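Siltthorpe drawing office finds its desks

4 min read

SILTTHORPE, September – Prurkuditz, the office tidying firm, has finished putting the paper in order at the Siltthorpe drawing office of Belix, which makes brackets, plates and housings for other people's equipment. The work marks the launch of Csonka, a paper-sorting service for small engineering offices that went paperless some years ago and have been printing things out ever since.

Belix asked for help in the spring, after a customer rang to query a hole size and was given two answers. Both came from drawings of the same part. One had been replaced, and the other was the one that had replaced it, but they had spent so long in the same pile that telling them apart had become a matter of opinion.

Prurkuditz began by collecting every loose printed sheet in the office and counting them. There were 400. Of these, 289 were copies of drawings that had already been issued again with changes, and a further 47 could not be matched to any job on the books. One of the 47 was a careful, fully dimensioned plan of a garden shed. It has been returned to its owner, who came forward by the afternoon.

"We are often told that an office has a system," said a spokesperson for Prurkuditz. "In this case the system was that the newest sheet went on top. It works very well until somebody opens a window."

Csonka asks little of the people who use it. A drawing that is being worked on stands upright in a sorter, where its title can be read without lifting anything else. A drawing that has been replaced goes into the recycling on the day it is replaced. A drawing that belongs to nobody is pinned up for a week and then follows it. There is no app, no colour-coded wheel and no half-day workshop with pastries, although Belix did ask about the pastries.

The choice of sorter took longer than anyone would like to admit. Stacking trays were tried first, and within a fortnight the bottom tray had become a place where paper went to retire. Box files came next. They looked extremely smart on the shelf and stayed there, closed, while the drawings gathered on the desks as before. The office has settled on mesh sorters with upright slots, on the grounds that you can see through them and so cannot pretend they are empty.

Drawings are also looked over before they are filed. Creases matter more than most people expect: a fold across a dimension can turn a three into an eight, and Belix has a small box of parts in the stores to prove it. Sheets that have curled or wrinkled are flattened if they can be read, and printed again if they can't.
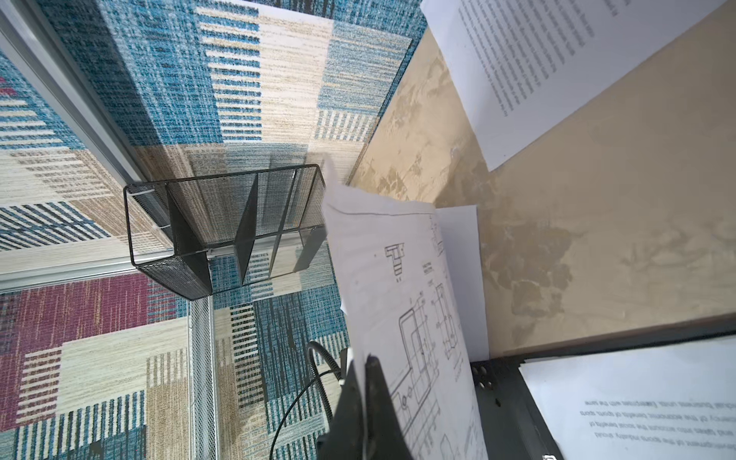 Siltthorpe: a part drawing and a mesh sorter, with the office carpet.

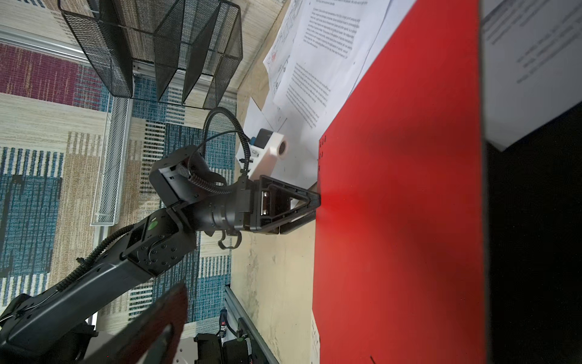 The furniture stayed as it was. Prurkuditz had suggested moving the desks closer to the printer, to spare people the walk, and Belix pointed out that the walk was the only thing keeping the number of printouts down. The printer has since been moved slightly further away.

Nor has the carpet been changed. It was chosen by a previous tenant with firm views about pattern, and staff have mixed feelings about it. Its one proven drawback is that a dropped paper clip may be considered lost. The service guide now advises clients with a busy floor to keep small fixings in a lidded pot, and to put the lid on.

Belix says the main difference has been to its mornings. The first part of the day used to be spent looking for the drawing somebody had been using the evening before, a search which took in the desks, the windowsill, the top of the fridge and, on one occasion, the car park. Sheets now go back in a slot before people leave. When one is missing, the gap shows, and there is usually a guilty-looking person nearby.

"It has been good for us," said a spokesperson for the company. "We'd like it noted that we knew where everything was. We just couldn't have told you at the time."

Some habits have proved harder to shift. Scrap drawings are still kept for writing lists on the back, and Prurkuditz has agreed to this on condition that the front is struck through in thick pen. An early version of the rule asked only for a neat cross in the corner. A shopping list was then very nearly sent out for a quotation, and the pen got thicker.

Csonka is open to drawing offices, workshops and model rooms in and near Siltthorpe from this month. The service covers an initial count, a sorting day, the supply of sorters if they are wanted, and a return visit to see what has crept back. The return visit is made without warning. Clients who feel strongly about this may ask for an hour's notice, which in the firm's experience is just long enough to move everything into a cupboard, and the cupboards are checked too.

Offices wanting a first visit should contact Prurkuditz by telephone or through its website. There is a printed leaflet as well. The firm would prefer that people took only one.

ENDS

Notes to editors

Prurkuditz sorts and tidies paper for small firms. It does not do garages.

Belix designs and supplies machined parts to order from its office and works in Siltthorpe.

The plan of the shed is not available for publication.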